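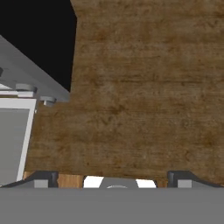
Section 4. Preparing and oiling a wooden worktop

This section covers the first treatment of a new or newly sanded solid wood worktop with Gremel Hard Oil. For veneered tops, see Section 6. For tops that have been lacquered or waxed before, complete Section 3 first. Oil will not soak in through an old finish.

Before you start

You will need:
Gremel Hard Oil, one can
Sanding block with 120 and 180 grit paper
Lint-free cotton cloths
A short-pile roller or a flat brush
Masking tape
Nitrile gloves
A metal bucket with a lid, half filled with water

The room should be between 60 and 77 degrees F. Do not oil in direct sun or with underfloor heating turned on. Turn the heating off the evening before and leave it off until step 12 is finished.

CAUTION: Cloths soaked with oil can heat up and catch fire without a flame or spark. Put every used cloth in the water bucket as soon as you are done with it. Do not leave cloths folded or bunched up on the bench, in a trash can or in a pocket.

4.1 Sanding

1. Clear the worktop and unplug anything that stands on it. Slide out the stove or dishwasher if you want to treat the end grain next to it.

2. Tape the wall, the sink rim and the sides of any built-in appliances.

3. Sand the whole surface with 120 grit, moving with the grain. Do not press harder on stained areas. This leaves a hollow that shows once the oil is on.

4. Wipe the surface with a damp cloth and let it dry for one hour. The grain will rise and feel rough. This is normal.

5. Sand again with 180 grit. Do not go finer than this. A very smooth surface takes up less oil.

6. Vacuum with a soft brush head, then wipe with a dry cloth.

Note: Oak and walnut may show dark marks where water has reached steel screws or cans. Treat these with Tallar Wood Brightener before step 5 and rinse well. Test a hidden spot first.

4.2 First coat

7. Stir the can from the bottom for two full minutes. Do not shake it.

8. Roll or brush on a thin, even coat. Start at the end farthest from the door. Coat the edges and the underside within reach of the sink and dishwasher, where steam collects.

9. Wait 15 minutes. If dry patches appear, add a little more oil to those patches only.

10. Wipe off everything that is still wet on the surface. Turn the cloth often. The top should look satin, with no shiny spots. Oil left standing will turn sticky and has to be scraped off.

11. Leave to dry overnight with a window open.

4.3 Second coat

12. Repeat steps 7 to 10 using half as much oil. End grain around sink cutouts may need a third coat.

After the last coat, keep water off the worktop for 2 days. Do not put down rugs, trays, cutting boards or small appliances for one week, as they trap air and leave pale outlines.

4.4 If something goes wrong

Surface is tacky the next day: Too much oil was left on. Rub with a cloth dampened with fresh oil, wait five minutes and wipe dry. If it is still tacky, use Lungu Thinner, part no. 174, and let the surface dry for a full day before coating again.

Surface looks blotchy: Usually uneven sanding. Let the oil cure for one week, sand lightly with 180 grit and apply one thin coat.

White rings: Moisture under the finish. Leave uncovered for two days. Most rings fade without treatment.

4.5 Ordering

Gremel Hard Oil, clear, part no. 335
Gremel Hard Oil, large can for workshops, part no. 4000
Lungu Thinner, part no. 174

Clean brushes and rollers with thinner, then with warm soapy water. Close the can tightly and store it upright, away from frost. If a skin has formed on the oil, cut it out and strain the rest before use.

Continue with Section 5, Yearly care.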